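Learning to nap at 30-something

April 27, 2022

So I have become a person who naps. I held out for years! My whole family naps like it's a sport, and I was the one at the kitchen table on a Sunday afternoon with a third cup of coffee and a headache, feeling very superior about it.

What changed was the move to Trotdale. The new job at Pronine starts early (like, still-dark early) and by the time I got home I was no use to anyone. I burned rice twice in one week. I put my keys in the freezer. One evening I sat down to take off my shoes and woke up at 9 with one shoe on, and then of course I couldn't sleep until the small hours and had to do it all over again the next day. That went on for most of the winter and I was getting pretty snappy.

The shoe nap was obviously way too long, so I started setting a timer. First try was two hours, and I woke up feeling like I'd been dug out of the ground. Then one hour, which was worse somehow? 30 minutes is where I've landed, and I'm nearly always awake a little before the buzzer goes. I don't know if it's the right number for anybody else. My sister swears by ten minutes in the car, which sounds like torture to me.

The couch, not the bed

I tried the bed for a while and it's too good. Once I'm under a comforter I'm gone. The couch is a hand-me-down from my aunt, a big brown Treloar with arms that are slightly too high, and it turns out to be just uncomfortable enough to get me up again. I keep a thin blanket over the back and one flat pillow. Shoes off, phone in the other room -- that second part took me a month to manage.

Light was the other thing. Our front room faces west and in the afternoon it's like lying under a heat lamp. I bought a cheap eye mask from the Trurnis outlet and it leaves a line on my face that lasts through dinner, but I love it and I'm going back for another one in May when they have their sale. Dark and soft, that's all I want now -- black curtains, cotton balls, fluffy socks, the works!

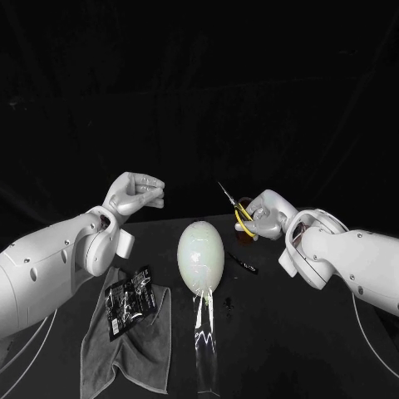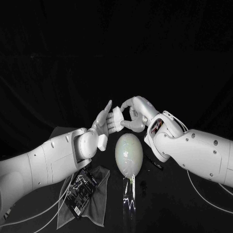 What I eat afterward

Toast. Always toast! I wake up hungry every single time and I've stopped fighting it. Butter and a little salt if there's good bread, peanut butter if there isn't, and a big glass of water, standing at the counter with my mask pushed up on my forehead. Coffee at that hour is off the table for me, though I did test it 3 times before I'd admit it. Then I'm good until bedtime and I haven't burned any rice since.

Recent posts
Soup for people who hate chopping
The freezer clean-out, part 2
Why I gave up on the bus
Walking shoes, again

Contact | Copyright 2022 | Back to top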